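Station log, Olov cell, July

The cell was taken out of service at the start of the morning shift for its scheduled care. The cycle counter stood at 1041, of which 541 were logged after the last change of finger pads. Both fingers were removed, wiped down and refitted, and the mounting screws were tightened in the order given in the Zusby procedure. One screw on the left side showed worn threads and was replaced from stock.

The wrist camera was cleaned and its bracket checked for play. None was found. The cable run was inspected along its full length – the clip nearest the wrist remains stiff and should be ordered again from Hikby.

Calibration required 2 attempts. The first was stopped when the arm was found to be using the old home position, and the stored value was corrected before the second. The snack bars were then laid out on and beyond the mat, with the white bins standing on the right half of the table.

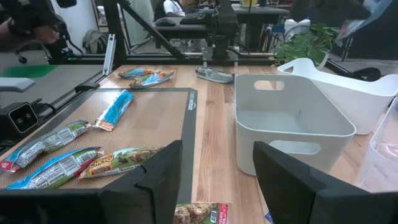

Grip force was left at setting 73 pending a decision on the softer pads. The Bùi arm was not serviced today and keeps its present schedule. The cell was returned to use at 3:40 p.m. The spare pads are in the second drawer, and the order for the clip is still to be placed.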